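Quiénes somos

En Truvik llevamos nueve años dando clases de costura, patchwork y acolchado a mano, y todavía nos hace ilusión cada vez que suena el timbre y entra alguien diciendo que no sabe ni enhebrar una aguja. ¡Mejor! Así empezamos casi todas, con un dedal prestado y muchas ganas.

La escuela nació en la trastienda de una mercería, con dos máquinas y una mesa que cojeaba. Hoy tenemos un local luminoso en la calle Kanus, un almacén de telas que no para de crecer y 44 alumnos repartidos entre mañanas y tardes, algunos de los cuales vienen desde pueblos bastante alejados (y traen bizcocho, cosa que agradecemos mucho).

Nos gusta enseñar despacio. En el primer curso se aprende a cortar, a casar las costuras y a planchar bien, que parece poca cosa y es media labor. Después cada cual elige su proyecto: un cojín, un mantel, una manta de retales para la cama – lo que apetezca. 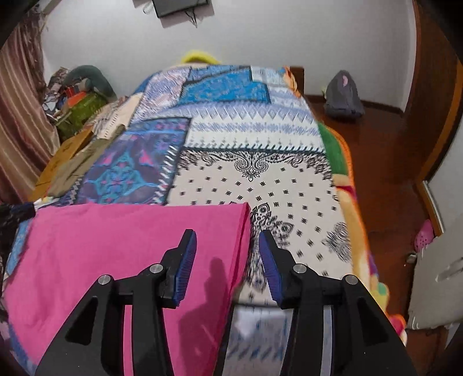
Cómo trabajamos

Los grupos son pequeños y cada persona va a su ritmo. Hay quien termina su primera manta en un trimestre y quien tarda dos inviernos, y las dos cosas nos parecen estupendas. El hilo, las agujas y las reglas los ponemos nosotros; la tela la puedes traer de casa o elegirla aquí, de los alrededor de 1000 retales que tenemos ordenados por colores.

Para el acolchado seguimos el método Quách, que aprendimos en un taller hace tiempo y que hemos ido adaptando a nuestra manera.

Ven a vernos

El nuevo curso empieza en septiembre de 2024 y quedan plazas en el grupo de iniciación. Estamos en la calle Kanus, 27, junto a la papelería Nindness – llama al timbre de abajo, que el de arriba es de los vecinos.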